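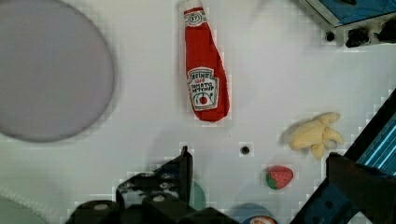

Adjunto 1: puesto 2, botella, plátano y fresa de peluche sobre la mesa.

Ticket: compra de repuestos para pinzas
Fecha: 2025-05-24
Estado: pendiente de presupuesto
Prioridad: media

Descripción
Los dedos de la pinza del puesto 2 cierran con holgura. Reapretar los tornillos no lo corrige. Pasa más con la botella que con la fresa.

Registro
- Cambiado el par de dedos por el último del almacén. La holgura baja, pero sigue.
- Consulta a Wakano: venden el dedo suelto a 59 euros, plazo de 8 semanas.
- Consulta a Rácz: solo kit completo, 6 semanas. Falta precio.
- Plundico no trabaja este modelo.

Previsión
Desde enero hemos gastado 5 pares. Se propone pedir 6 para cerrar el año y dejar el kit para el próximo presupuesto de Skimisari.

Pendiente
Confirmar si los portes van incluidos. Sin ese dato compras no tramita el pedido.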